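Re: Clalar to Ukon by coach, day 3

7th June

Quick one, packing tonight so excuse typos.

Yes you can still do the coach. We did it in March, group of 14, no dramas except the wait at the Prarkerden turnoff. Answers below.

> Hi all, has anyone done the Clalar - Ukon leg lately? The operator's
> sheet says lunch stop "at discretion" and I can't tell if that means
> lunch is included or not. Also do we need covered shoes for the
> gardens, and is there anywhere to leave big bags? Travelling with my
> mum, she's fine on stairs but slow. Any help much apreciated.

Lunch - not included. Driver picks the spot. Ours was a roadside place with a good noodle soup, cash only, they wouldn't take cards at all. Bring small notes.

Shoes - sandals were OK in the gardens. Not OK at the upper terrace, they turned two of our lot back. Closed toes to be safe.

Bags - yes, but at the Suvarna guesthouse, not at the station like the sheet says. You don't have to be staying there. Get a paper tag and don't lose it. Desk shuts over lunch.

Your mum - 52 steps up to the terrace, handrail on one side only, left going up. There's a bench halfway. The lookout past it is at 1,778 metres and it was cold and blowy even with sun out, so a proper jacket. If she'd rather skip it the tea room at the bottom is nice and the coach waits in the same carpark.

Other bits:

Sit on the right hand side leaving Clalar for the views. Everyone knows this so get there early.

Toilets at the Prarkerden turnoff and then none till Ukon. Go even if you dont need to.

The printed timetable is last season's. Afternoon coach back now leaves earlier, ask the driver when you get off. We very nearly missed it.

Don't prebook the gardens ticket - same price at the gate and you're stuck if the order of the day gets swapped, which ours did.

Think that's everything. Will check mail once more before we fly, after that it's patchy for a fortnight.

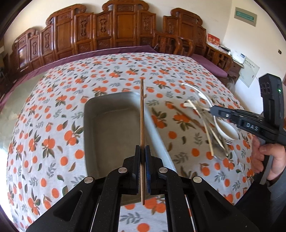

2 min read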